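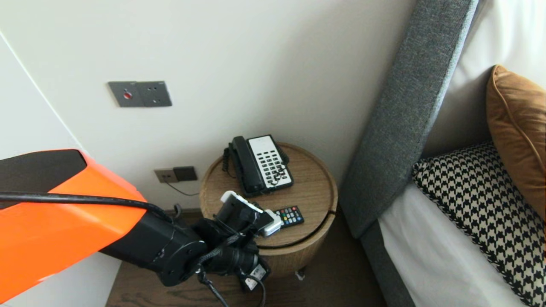
Lorna Ocampo asked whether stretching before a walk does anything at all, as she has done it faithfully for years and her hamstrings have yet to send a thank-you note. The chair suggested opening the meeting first. Lorna said she thought it was open.

TIRMONT WALKING AND FITNESS CLUB
Minutes of the regular meeting, November 12, 2019
Porwood Hall, small room

Present: Eulalia Godoy (chair), Lorna Ocampo, Gervasio Gallardo, Renato Montecinos, Agustina Gaete (minutes)

1. Opening
The meeting was declared open, with Lorna's question already on the floor. The October minutes were approved with one correction. Renato did not "collapse" on the Cevstead hill. He sat down. The word has been changed to "rested," which he finds acceptable.

2. Stretching
Eulalia's understanding is that long, still stretches before exercise don't do much to prevent injury, and that an easy warm-up is a better use of the time. Gervasio said he has been warming up by walking from his car. Eulalia asked where he parks. He parks by the door.
Agreed: the Saturday walk will begin with five minutes at a slow pace. Anyone who wants to stretch can do it at the end, when the rest of us are standing around talking anyway. Lorna wished it noted that she will go on doing both.

3. Balance class
Agustina reported that 19 people have signed up for the winter balance class and the small room holds 12 if they all keep their arms down, which in a balance class they won't. Options discussed were two sessions, a bigger room, or Gervasio's idea of starting at seven in the morning and letting nature take its course.
Moved by Renato, seconded by Lorna: two sessions, Mondays at 9:30 and 10:45. Carried. Gervasio abstained.
People with a recent fall, or dizziness they haven't had looked at, should talk to their doctor before joining. Agustina will put this on the sign-up sheet in letters large enough that it can't be missed by people who left their glasses in the car.

4. Resistance bands
We own 20 bands. One has been missing since summer and another has been tied in a knot by someone with remarkable grip strength, whom we should perhaps be studying. Several of the older ones have small cracks. Eulalia wants the cracked ones thrown out now. Renato thought they had some life left in them and offered to demonstrate. The demonstration lasted one pull. Renato is fine. He will have a mark.
Approved: up to $200 for replacements, light and medium. Heavy bands were discussed and dropped, as the ones we have are still in their wrappers.
Action: Lorna to order by the end of next week.

5. Step challenge with the Urrutia group
The Urrutia walkers have proposed a rematch. Last time they beat us by a margin that this body has declined to record. Gervasio raised the matter of their average age. Eulalia pointed out that it is higher than ours.
There was a long discussion of what counts as a step. Pacing during phone calls counts. Shaking the pedometer while watching television doesn't, and Gervasio asked why everyone was looking at him. Agustina said new walkers should add to their usual distance a little each week and not try to win the thing on day one, and cited Renato and the hill. Renato referred her to item 1.
Agreed to accept. Start date to be worked out with Urrutia. Eulalia will call them.

6. Snacks
Carried over from October, and from the month before that. Lorna favors fruit and water after the Saturday walk. Gervasio favors the doughnuts. It was observed that attendance was 49 on the doughnut Saturday and has not been near it since. Lorna said this proves nothing. Eulalia said it proves something, just nothing she cares to put in the newsletter.
Motion to offer both: carried, four to one.

7. Other business
The door to the equipment closet still sticks. Renato suggested it be counted as strength training. Eulalia will write to Porwood again.
Lorna asked if her stretching question had been answered. She was referred to item 2.

Closed at 8:40. Next meeting second Tuesday of the month, same room, bring your own chair cushion.

Minutes taken by Agustina Gaete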